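**FOR IMMEDIATE RELEASE**

**Jollville Public Library to Reopen Main Branch in August With Longer Hours and a Restored Reading Room**

JOLLVILLE – The Jollville Public Library will reopen its main branch to the public in August, following the completion of repair and renovation work on the building's upper floor, roof and east entrance. The branch will return with extended evening hours, a restored reading room, a dedicated local history collection and a full calendar of free classes for adults and teenagers.

The main branch has served residents from temporary quarters on Mill Street since the renovation began. During that period, cardholders were able to borrow and return materials, place holds and attend a reduced schedule of children's programs. All services will move back to the main building on a Monday, and the Mill Street location will close to the public the Friday before. Items on hold at Mill Street will be transferred automatically, and pickup dates will be extended by one week.

"Residents have been patient with us, and we are grateful for it," said Nuanchan Kaewmanee, Director of the Jollville Public Library. "They told us they wanted a building that stays open after work, a quiet place to read, and better access to the town's own records. Those requests shaped the plans from the first meeting with the architects."

**A Restored Reading Room**

The second-floor reading room, closed for several years due to water damage, will once again be open during all library hours. Its tall windows have been repaired and reglazed, and the original plaster ceiling has been stabilized and repainted. The long oak tables have been refinished, with reading lamps and outlets added at each seat. The room will be kept as a quiet space, and phone calls and group work will be directed to the four new study rooms on the first floor.

Study rooms may be reserved by any adult cardholder for up to two hours per day. Reservations can be made online, by telephone or at the information desk. There is no fee.

Design work for the project was carried out by Duangkaew Architects, and construction was managed by Tirkero Building Services. The renovation was paid for through the voter-approved library improvement bond, with additional support for furniture and shelving from the Friends of the Jollville Library.

**Expanded Classes for Adults and Teenagers**

The reopening also marks the start of an expanded class program, which will run year-round. Subjects in the first season include household budgeting, resume writing, English conversation, computer hardware, family history research, basic sewing and introductory Spanish. Most classes meet once a week for six weeks. All are free, and materials are provided. 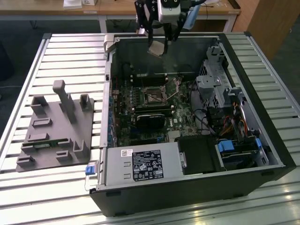 Registration is required for classes with limited seating. Jollville residents may register two weeks before the start of each season, and registration opens to cardholders from neighboring towns one week later. A waiting list will be kept for each class, and seats that are not claimed by the first session will be offered to those on the list in order.

Evening sessions will begin at 6:30 p.m. to allow for working schedules. Selected classes will be repeated on Saturday mornings. Supervised homework space will be available in the children's department during evening sessions, so that parents of school-age children may attend.

"A library is one of the few places where a person can walk in at any age and begin learning something new without paying tuition," Kaewmanee said. "We have heard from retirees who want to write down their family's story and from teenagers who want to know how things work. There is room for both on the calendar."

Residents who wish to propose a class or offer to teach one may pick up a form at the information desk. Proposals for the winter season will be accepted through the end of October.

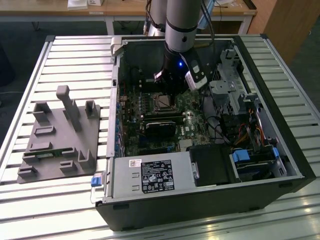

**Local History Collection**

A new local history room on the second floor will bring together materials that were previously held in three separate locations. The collection includes town directories, school yearbooks, church and business records, maps, and bound volumes of the former *Jollville Courier*. The oldest item is a handwritten land survey dated 1787, which will be on display in a climate-controlled case beside the entrance to the room.

The collection also includes 3000 photographs of Jollville streets, farms, shops and families, most of them donated by residents. Of these, 490 have been scanned and cataloged so far and may be viewed on the library's website. Work on the remaining photographs will continue over the coming two years. Residents who recognize people or places in the images are encouraged to submit names and dates using the form that accompanies each entry.

The Nanedent Foundation has awarded the library a grant to support the preservation of the collection. The grant covers archival boxes, conservation of the most fragile maps, and a part-time archivist position. The archivist will be available by appointment to assist students, homeowners and family researchers.

Original documents may be consulted in the local history room but may not be borrowed. Visitors will be asked to use pencil only and to leave bags in the lockers provided. Copies can be requested at the desk for a small charge.
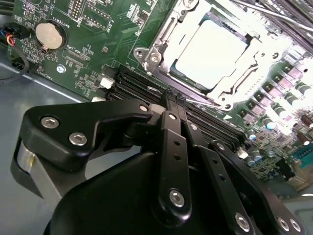

Donations of historical material are welcome. Residents are asked to contact the library before bringing in items, as space for large objects is limited. The library is particularly interested in letters, diaries and business ledgers from before the Second World War, as well as photographs of the former mill district and the rail depot.

**New Hours**

Beginning with the reopening, the main branch will be open as follows:

- Monday through Thursday, 9:00 a.m. to 9:00 p.m.
- Friday, 9:00 a.m. to 6:00 p.m.
- Saturday, 10:00 a.m. to 5:00 p.m.
- Sunday, 1:00 p.m. to 5:00 p.m.

The book return at the east entrance will be available at all times. The entrance now has a level approach and automatic doors, and an elevator serves both public floors. Parking is available in the lot behind the building and on Court Street.

**Opening Day**

Doors will open at 10:00 a.m. on the day of the reopening, following brief remarks on the front steps. Tours of the building will leave from the information desk every half hour until 3:00 p.m. A story time for young children will be held at 11:00 a.m., and the Jollville High School string quartet will perform in the reading room at 2:00 p.m. The first 500 visitors will receive a canvas book bag provided by the Friends of the Jollville Library.

New library cards will be issued throughout the day. Applicants should bring photo identification and proof of address. Children under 14 must be accompanied by a parent or guardian. Cards issued before the renovation remain valid and do not need to be replaced.

**About the Jollville Public Library**

The Jollville Public Library provides free access to books, periodicals, public computers, classes and local records for residents of Jollville and the surrounding area. It operates a main branch, a children's department and a home delivery service for residents who are unable to travel. The library is governed by an elected board, which meets monthly in open session.

**Media Contact**

Office of the Director
Jollville Public Library
Interviews and advance tours of the building are available to members of the press by appointment.

\# \# \#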